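Räumt der Roboter bald die Werkstatt auf?

Wer je eine Schublade voller Akkus sortiert hat, wünscht sich Hilfe. Bei Skemis in Treden übt ein Greifarm genau das, seit März, in bislang 554 Durchgängen. Und es macht riesigen Spaß, dabei zuzusehen! Teller stapeln, Lappen falten, Schrauben nach Größe ablegen - vieles klappt inzwischen erstaunlich oft, nur eben langsam. Für fünf Akkus braucht die Maschine etwa 40 Minuten, ein Lehrling wäre längst beim Kaffee. Knifflig bleiben glatte, runde Gehäuse, an denen die Finger leicht abrutschen.

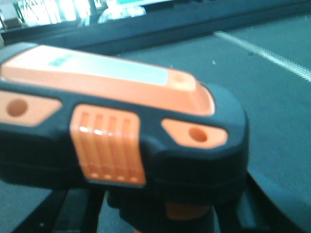 Akkupack im Greifer: schwarzes, glänzendes Gehäuse, orange Einsätze.

Bis 4000 Durchgänge will das Team weitermachen. Danach ist die Spülküche dran.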